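Materials and Surfaces, Unit 4: Wear of Metal in Daily Service
Course handout, revised Mar 5, 2020
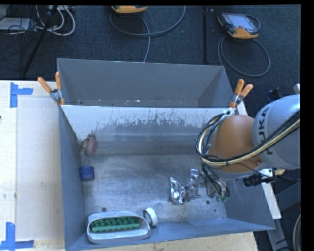
In the last unit we spoke about corrosion, where a metal is lost through a chemical reaction. Today we start with wear. By wear we mean the loss or the displacement of material from a surface when another body moves against it. The two often work together, and in the second half of the unit we will come back to that. For now please keep them apart in your mind.

Many students come to this unit thinking that wear depends only on hardness. Hardness is important, but it is a property of the material, and wear is a property of the whole situation: two surfaces, a load, a movement, and whatever lies between them. If you change one of these, you can change the wear very much. The same steel can last for years in one machine and for a few weeks in another.

4.1 The main kinds of wear

Adhesive wear. When two metals are pressed together, they touch only at the tips of small hills on the surface, which we call asperities. The pressure on these tips is very high, and small junctions may form. When the surfaces slide, the junctions break, and sometimes they break inside the softer metal. A small piece then goes over to the other side. Two pieces of the same metal are usually a bad pair for this reason.

Abrasive wear. A hard particle or a hard edge cuts or plows through a softer surface. If the hard points are fixed to one of the bodies, as in sandpaper, we speak of two-body abrasion. If the particles are free to roll and slide between the surfaces, we speak of three-body abrasion. Three-body abrasion is normally slower, as a rolling particle spends only part of its time cutting. Students often mix up the two names, so look at them again before the test.

Surface fatigue. Here the load comes and goes many times. A crack grows under the surface or from the surface, and at the end a flake comes out. It is typical for bearings and gears. There may be no visible damage for a long time.

Erosion. Particles or drops carried by a gas or a liquid hit the surface. The angle of impact matters: ductile metals lose most at low angles, and brittle materials lose most when the hit is close to straight on.

4.2 Scratches and what they tell us

A scratch is a record of one contact. From its direction we learn the direction of the movement, but in most cases not which way along the line it went. For this we need to look at the ends, where material can be pushed up in a small ridge. Straight parallel scratches suggest a guided movement. Curved scratches suggest that something was turned or swept across, often by hand.

Scratches also change how a surface reflects light. A polished area gives a sharp reflection – a brushed area spreads it into a band, across the direction of the brushing. Please be careful with this when you inspect parts. A bright area can be fresh metal, but it can also be only an area turned toward the lamp. Tilt the part and look a second time.

4.3 The Archard equation

For sliding wear we use a simple model:

V = K × F × s / H

V is the worn volume, F the normal load, s the sliding distance and H the hardness of the softer body. K is the wear coefficient. It has no unit, and it must be measured for each pair of materials and each condition of lubrication.

Worked case. A flat steel slider carries a load of 39 N over a distance of 2000 m. The hardness is 757 MPa, and K was measured as 0.0001.

F × s = 39 × 2000 = 78,000 N·m
Divided by H = 757,000,000 Pa, this gives 0.000103 m³
Multiplied by K, this gives 0.0000000103 m³, or 10.3 mm³

Do not forget to change MPa to Pa. In the February homework this was the most common mistake, and it makes the answer wrong by a factor of one million.

The model does not include temperature, and it does not say anything about when the kind of wear changes. If a lubricant film breaks, K can jump by several powers of ten. We will measure this on the pin-on-disk tester in the Trunau lab.

4.4 For the lab session

Read the Ekard data sheet before you come. Clean your sample, dry it and weigh it three times, and write down all three values – also the one which does not fit. After the test clean it in the same way and weigh it again. Loose particles left on the sample will hide a part of the mass loss.

Reports go to Vesna Janevski in the lab office. Questions about the calculations can be sent to Mohcine Abdel Hamid, who also keeps the list of groups. The maximum is 77 points, and late reports lose ten of them.

Next unit: lubrication, and wear together with corrosion.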